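Laltora abre su taller de puesta a punto para brazos quirúrgicos de entrenamiento

El nuevo servicio se ocupa de las muñecas articuladas, las pinzas y la calibración de las celdas de práctica de sutura. La primera en pasar por él es la celda Clulum.

Enero. Laltora pone en marcha un taller dedicado por completo al mantenimiento de celdas robóticas de sutura, y lo hace con una máquina que en la casa conocen de memoria: Clulum, la celda de prácticas con dos brazos que la empresa mantiene en su sede de Alano. Durante años, el ajuste de estos equipos se hacía a ratos, entre una sesión y otra, con las herramientas repartidas en tres armarios. Ahora hay un banco propio, un protocolo escrito y un equipo al que le encanta este trabajo (y se nota en cuanto uno cruza la puerta).

El taller lo dirige Czesław Cieślak, técnico de mecanismos de precisión, que llegó a Laltora desde el fabricante de utillaje Sadowski y que lleva toda su carrera entre poleas diminutas y cables que caben en el ojo de una aguja. "Una muñeca articulada es una maravilla cuando está bien tensada", explica Cieślak. "Mueves la mano en la consola y la pinza te acompaña. Cuando un cable cede un poco, el cirujano lo siente antes que nosotros, y lo describe siempre igual: dice que la pinza llega tarde. Nuestro trabajo es que no tenga que decirlo."

La revisión completa de Clulum se hace cada 300 sesiones y ocupa 2 jornadas. La primera se dedica a la mecánica. Se desmontan los instrumentos, se limpia la carcasa de cada muñeca, se comprueba el giro de los pasadores y se mide la tensión de los cables con la articulación recta y con la articulación doblada al máximo. Después se examinan las mordazas con lupa, en busca de dientes gastados o de restos de hilo en el pivote, que es donde más tienden a acumularse. Un instrumento que no cierra parejo se aparta y no vuelve a la celda hasta que ha superado dos ciclos seguidos de apertura y cierre en el banco.

La segunda jornada es la de la calibración, y es la favorita de todo el equipo. Se alinean los dos brazos entre sí, se ajusta el cero de cada articulación y se comprueba que las cámaras y los instrumentos comparten el mismo sistema de referencia. El protocolo incluye 4 pruebas: alcance, repetibilidad, fuerza de cierre y paso de hilo. Las tres primeras las registra el propio software. La cuarta se hace suturando, con puntos y nudos, porque es ahí donde una desviación pequeña se vuelve evidente - el hilo patina, el bucle se abre de más o el nudo queda alto.

"Podríamos quedarnos en los números del banco, que son muy bonitos", cuenta Cieślak. "Pero el hilo negro es el mejor instrumento de medida que tenemos. Si la mordaza lo sujeta sin morderlo y el brazo contrario puede rodearla con comodidad, la celda está lista. Yo me pongo contentísimo cada vez que lo veo." 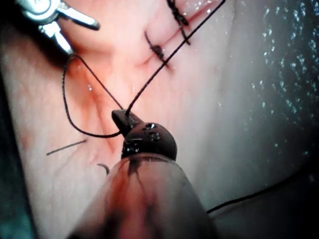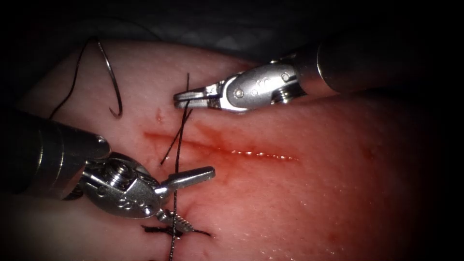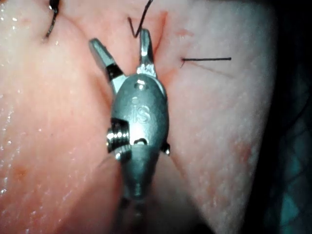

Instrumentos articulados e hilo de sutura negro durante el trabajo en la celda Clulum. Fotos: Laltora.

Uno de los avances que más ilusión hace en el taller es el nuevo cuaderno de vida de cada instrumento. Hasta ahora se anotaba la fecha de montaje y poco más. Desde este mes, cada pinza tiene su ficha con las sesiones acumuladas, los valores de tensión en cada revisión, los cambios de cable y las observaciones de quien la ha usado. La ficha viaja con la pieza, y cualquier técnico puede abrirla desde el banco antes de tocar un solo tornillo. El equipo ha revisado con paciencia el archivo antiguo y ha recuperado más de 993 anotaciones sueltas, algunas en libretas, otras en correos y unas cuantas en el reverso de albaranes. Todas están ya transcritas.

Ese archivo empieza a dar frutos. Al cruzar las notas, el taller comprobó que buena parte de los avisos por "pinza lenta" procedían de instrumentos guardados con la muñeca doblada. Desde entonces se almacenan rectos, en un soporte diseñado con Sadowski que sujeta el eje y deja la articulación libre. Es una pieza sencilla, casi una percha, y en la casa están tan orgullosos de ella como de cualquier línea de código.

También ha cambiado la rutina entre sesiones. Quien termina una práctica retira los restos de hilo, pasa un paño sin pelusa por los ejes, abre y cierra cada mordaza varias veces y deja anotada cualquier resistencia extraña. Son unos minutos, y el taller agradece cada nota, incluso las que solo dicen "todo bien". La almohadilla de tejido sintético se revisa por separado y se sustituye cuando las incisiones anteriores dejan poco espacio para trabajar.

El servicio queda abierto a escuelas de cirugía y centros de simulación que dispongan de celdas de dos brazos. Laltora ofrece la revisión completa en Alano y una versión reducida en las instalaciones del centro, que cubre limpieza, tensado y la prueba de paso de hilo. Los técnicos que lo deseen pueden asistir a la revisión y hacer parte del tensado con sus propias manos - Cieślak insiste mucho en esto, y suele tener preparada una muñeca de repuesto para que practiquen sin miedo.

Próximamente el taller publicará su guía de tensado de cables en español y en polaco, con los esquemas del soporte de almacenamiento para quien quiera fabricarlo por su cuenta.

Sobre Laltora

Laltora desarrolla y mantiene celdas robóticas para el aprendizaje de técnicas de sutura. Trabaja desde Alano con un equipo de mecánica, software y formación.

Contacto para prensa y solicitudes de visita: departamento de comunicación de Laltora, Alano. Las visitas al taller se conciertan por la mañana, a partir de las 10.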